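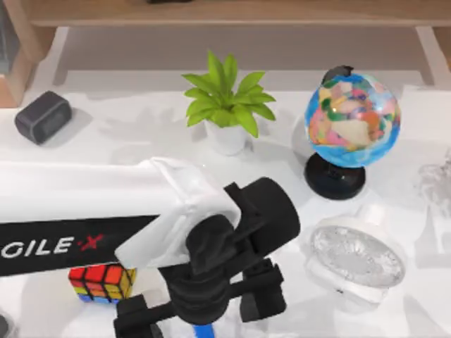 The arm over a mixed table: cube, plant, globe and bits

Desk-clearing arm, as set up by us at Desik

Hello! If you've landed on this page you're probably thinking of putting an arm into a returns room, a props store or some other place where odd things pile up on tables. I look after the ones we fit at Desik, and before that I spent years on the sorting tables at Clelley, so I'll tell you how it goes from both sides.

The arm is an AgileX, white, with a two-finger gripper. We supply it with our own table, a shelf along the back and the Fogh software, which is where you tell it what goes where. Every layout is tried in simulation first, and the pictures on this page come from that stage.

What does it change for the people in the room? Less than they fear in the first week, and more than they expect by the fourth. At Clelley the job used to be pick up, look, decide, put down, all day long. Now Štěpánka Lukáč and her team do the looking and deciding, and the arm gets on with the rest. Štěpánka's wrists are better for it, she tells me. She also says the afternoons are quieter, and she's not sure she likes that (they've got a radio in there now).

Nobody lost their place over it. Two people moved to repairs, and Ivar Tangen went from packing to setting up the layouts, which he does far better than I ever did – he puts the awkward things in on purpose.

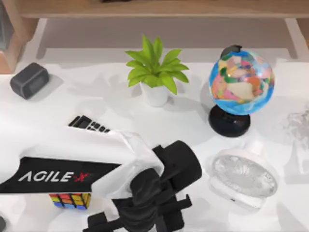 One of Ivar's layouts, with a see-through bowl on its side

Clear things are still the hard part. A cube or a calculator is a nice plain shape, but glass and thin plastic against a white top can be a pain, and I'd rather you heard it from me than found out on a Sunday shift. If you handle a lot of it, ask us for the darker table top. Leaves need a gentle setting too, so do tell us if you get plants in!

What you get:
Arm and gripper, fitted and tested
Table with back shelf, white or dark top
Fogh software, 4 user logins
75 ready-made layouts to practise with
Two days of training in your own room

Training is for everybody who works near the arm, including the ones who swear they'll never touch it. Viera Halás runs it and she's very patient. Bring your strangest objects along.

We can also link it to Cedden if that's what you use for stock – just mention it when you write. For prices and a visit, ask for Vlasta Tichý at the Desik office.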